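Driving Rural Roads and Villages in Low Sun
Lurnavthorpe Road Safety Office, Driver Guidance Series

This page sets out the recommended procedure for drivers who travel between open country and villages when the sun is near the horizon. It applies to passenger cars and light vans.

Before departure
Clean the windshield inside and out. A film on the inner surface scatters light and makes glare worse. Lower the sun visor to a comfortable height and keep sunglasses within reach. Switch on dipped headlights.

On the open road
1. Keep to the middle of your own lane. If glare hides the road ahead, use the edge line on your own side as a guide.
2. Reduce speed before the glare becomes severe, and brake gently so that following drivers have time to respond.
3. Watch for oncoming vehicles, which may be hard to make out against a bright sky.

Entering the village
4. Slow down before the first houses and check the posted limit.
5. Where there is no center line, leave room for oncoming traffic and do not drift toward the middle on a bend.
6. Expect a short loss of vision when passing from sunlight into shadow. Look well into the shaded section for pedestrians and cyclists.
7. Watch driveways and forecourts for vehicles pulling out.

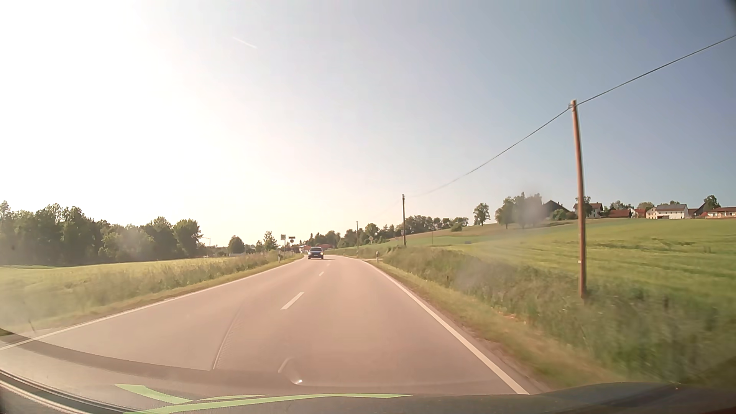
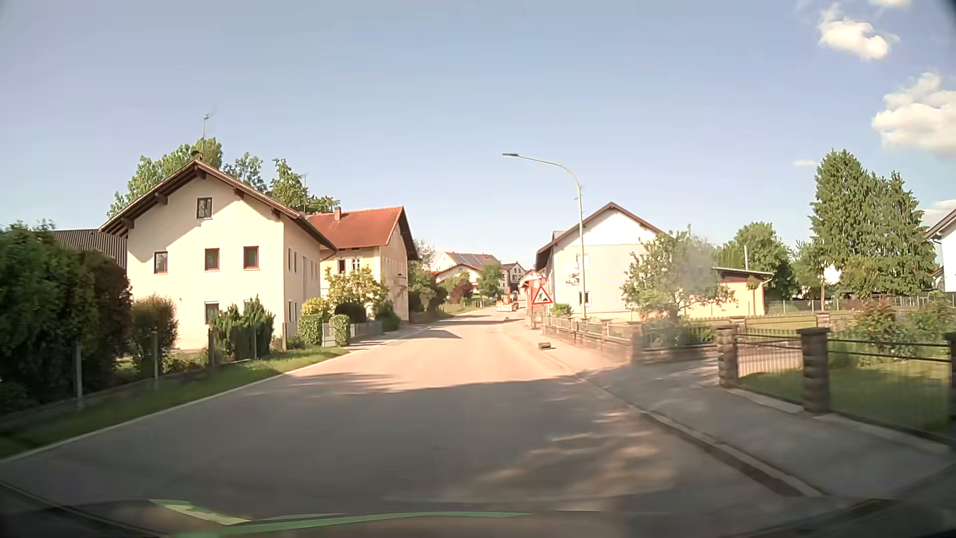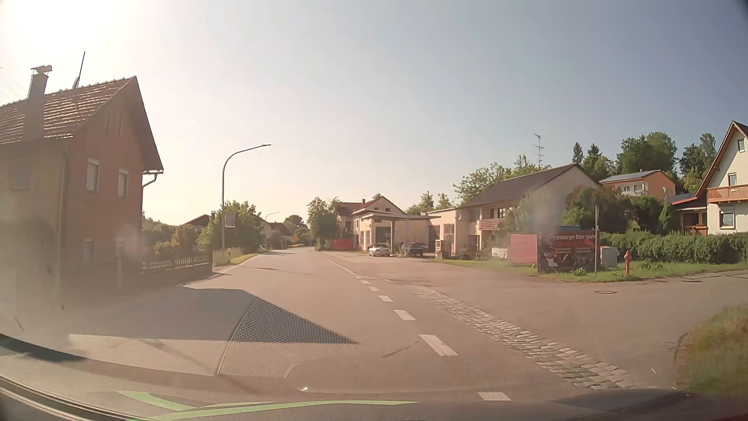
Comment from Machala
Could step 6 mention hedges as well? On my street a tall hedge hides the driveway until a car is already halfway out, and the shade makes it harder still.

Reply from the Office
The point is accepted. Where a hedge or wall hides a driveway, drivers should cover the brake and, if the road is clear, allow extra space on that side. The wording will be added to step 7 in the February revision.

Page last reviewed 26 December 2021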